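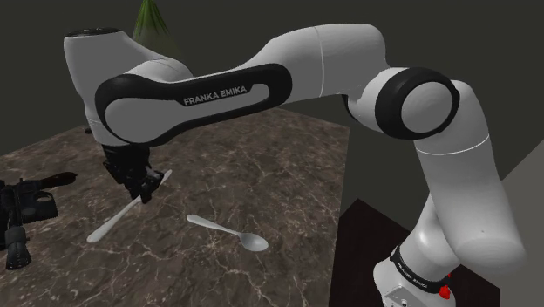 Back on the simulated cell, which Mohcine still calls Trollville for reasons that predate me. Spent the morning on the gripper. It has been dropping things since the last update, or else squeezing them until the physics gives up and fires them across the room at a speed no spatula has ever reached in a kitchen.

March, and I am being paid to look after a machine that doesn't exist. My mother asked on the phone whether I get oil on my hands. I said occasionally, which was a lie.

Began by reading the notes Aurel Stanciu left in the setup folder. Aurel's notes are like Aurel: very polite, and missing every third step. He gives the friction for the finger pads as "normal". I found the number in the end on line 549 of a file called old_do_not_use, which is of course the file everything uses. Somebody had set the pads about as slippery as wet soap. Put it back to what it had been in the autumn and wrote a comment beside it in capitals, something I had sworn never to do.

Then the step rate. Jitendra wanted it at 1,000 because it is a nice round number and his new computer can cope. Mine can't. I ran it his way while I made tea, drank the tea, and washed the cup. Dropped it to 830 on my own machine and told no one. Must tell someone.

Long thin white tool next, the one with the wider end. I like it as a test piece because it's awkward: grip it near the top and the rest of it wants to swing about like a gate. The fingers were closing on it at a slant and I wasted most of an hour deciding whether that was the fault or just how it was meant to come down to the table. Decided it was meant. The wrist offset was right, for once. The contact margin was wrong, so I made it smaller, then smaller again, then back up a bit when the fingers began to sink into the handle like a spoon into custard.

Six runs after that. Five held. On the other one it let go over the marble and the thing lay there trembling, very slightly, for as long as I cared to watch. I have felt like that before dentist appointments. Added a touch of damping and it went quiet.

Lunch at my desk. Aurelia Buzatu came by to ask if I'd finished, saw my face, and asked instead whether I'd like half her pastry. Good woman. She wants the cell ready for the Gusereo people, who will look at it for four minutes and ask why the table is brown.

Afternoon: home position. The arm was waking up with its elbow a hair off from where it went to sleep, and each reset made it worse. Shih-chieh thought rounding. I thought Shih-chieh. It was rounding. Bought him a coffee from the machine, so he came out of it worse than I did.

Also moved the spoon's starting spot a little away from the tool, then moved it back when the tests complained. They check for the spoon, apparently. I don't know who wrote that and I'm not going to look, in case it was me.

Left at ten past six with a long run going overnight. Still to do: the joint limits, the comment in capitals, and own up to Jitendra about the step rate. Need bread and washing-up liquid.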